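Can Machines Do the Fetching Yet? Notes on Chores, at Home and on the Floor

Readers of this blog have asked, with some regularity, when a machine will be able to put away the dishes. My usual reply is to ask them about the stockroom. The tasks that fill an ordinary working day in a parts hall have much in common with the tasks that fill an evening at home: an object is in one place, it is needed in another, and somebody must carry it there without dropping it. If a machine can be trusted with the first kind of work, there is reason to hope for the second.

In September I attended a demonstration day at the Gridora hall in Oltitz, where several of these small duties were being attempted in a space arranged for handling vehicle parts. I went as a former materials supervisor with no financial interest in the outcome. My notes run to several pages and I shall draw on them selectively.
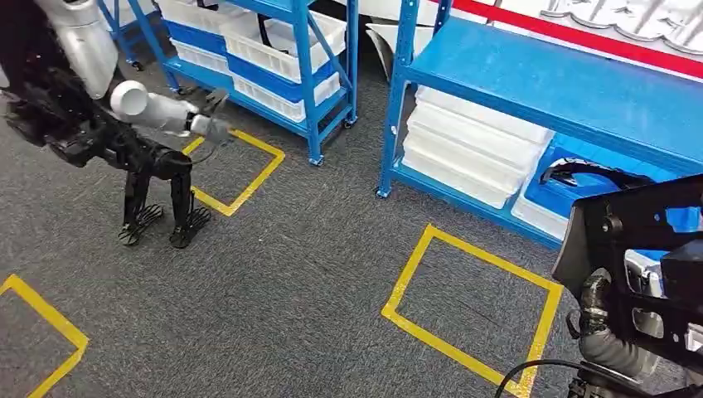

Order is the first requirement of any automated chore, and it is a requirement that most households do not meet. A stockroom is governed by agreement: a bin has a level, a shelf has a bay, and a person who returns an item to the wrong bay will hear of it by the end of the shift. The Oltitz hall follows this practice to a fair degree. Yellow tape squares are laid on the carpet, and the blue shelving stands on casters, which means that a unit can be rolled to a new position whenever the work demands it. That last point deserves attention. A shelf that can move is a convenience to a person and a difficulty to a machine, which must establish afresh where the shelf has gone. In a private kitchen the same difficulty is presented by every chair.

I would add that bins are a mixed blessing. They keep small items together, and they also hide them. At my former employer, Bromov, we had a general rule that a part should be visible from the aisle or listed on a card, and the rule was broken daily. A machine sent to retrieve the last clip from the bottom of a deep bin faces the same trouble our new employees faced, and it lacks the option of tipping the contents onto a bench and apologizing later.

Reach is the second matter. A worker who needs something from behind a rack will turn sideways, brace a knee and extend an arm. These adjustments are made without thought and are seldom written into a procedure. When we prepared written instructions for the packing area, a document of 349 lines, there was no line on how to stand. I have come to regard this as the central problem of chores in general. The written part of the job is the smaller part.

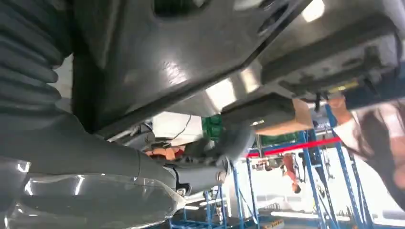 Can a machine take over a full shift of stockroom chores today? On the evidence available to me, it can take over portions of one, provided that the parts are known, the route is clear and a person remains within call. I have yet to visit a mixed-goods hall where I would leave such a system alone overnight.

The distinction between a portion and a shift is often lost in promotional material. A Bromov picking shift in my final year averaged around 1000 individual movements of stock, and the great majority of them were simple. The remainder consisted of split cartons, mislabeled trays and parts returned from the line without paperwork. It was the remainder that determined how many people we employed. A machine that handles every simple movement and then stops at the first torn label has reduced the effort of the shift — and has left its staffing largely as it was.

The same reasoning applies in the home. Folding a flat towel is a simple movement. Finding the towel, deciding whether it is clean and noticing that a child has wrapped something in it are the remainder.

Contact presents a further difficulty. Much of what the hand does in a stockroom is closer to nudging than to gripping. An item is pushed square with the shelf edge, or drawn forward until it can be taken by one end. Thin molded parts are especially troublesome, as they lie close to the surface and offer little to hold.

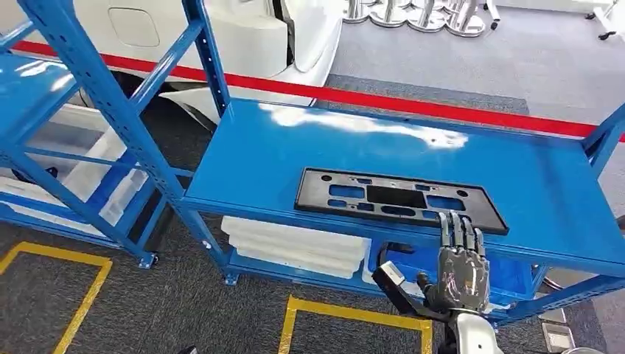
Estrella Bañuelos wrote to me after an earlier post on this subject and objected that I was setting the standard too high. In her view a machine need not match a good stock clerk, and ought to be compared with a tired one at four in the morning. She added that she would accept a slow machine in her own laundry room without complaint, as long as it finished before she woke up. I have considered her argument at some length and find it stronger than I first allowed. Speed matters a great deal on a line and very little in an empty house.

I would nevertheless ask her to consider the cost of a mistake. A slow clerk who is unsure will set the part aside and leave a note. Until a machine can do the equivalent, and do so reliably, its slowness buys less than it should.

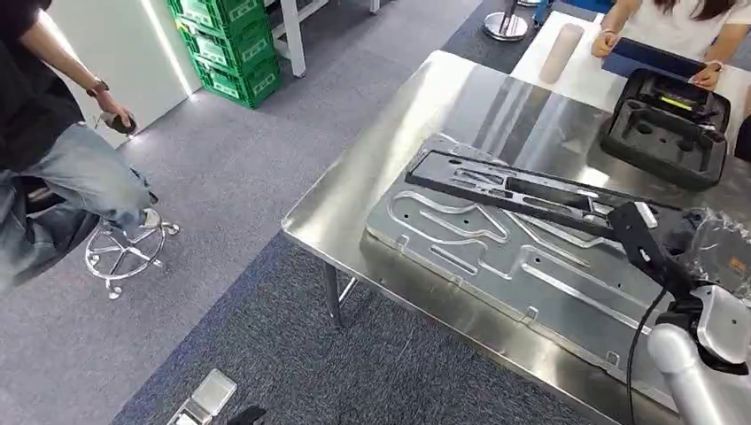 Supervision is the item most often missing from the calculations I am shown. A firm called Tichý once sent me a costing for an automated sorting bench in which the hours of attendance were entered as zero, and I returned it with a query that was never answered. In my experience a bench of this type requires a person nearby for much of the working day, at least in its first months. At Oltitz there was a person on a rolling stool a short distance from the steel table, with a small handheld object in one hand, while the arm's gripper was over one end of a long black bracket. Another person was at the white table beyond. Any costing that omits such people describes a different room.

None of this should be read as discouragement. The parts at Oltitz were of the kind I handled for many years, and I was pleased to see them treated as serious work. My own recommendation to managers of small stockrooms is to begin with one part family and one shelf, to record every occasion on which a person had to step in, and to read that record before ordering anything further.

As to the dishes, I continue to wash mine by hand. A second set of notes, concerning carts and floor markings, will follow once I have typed them up.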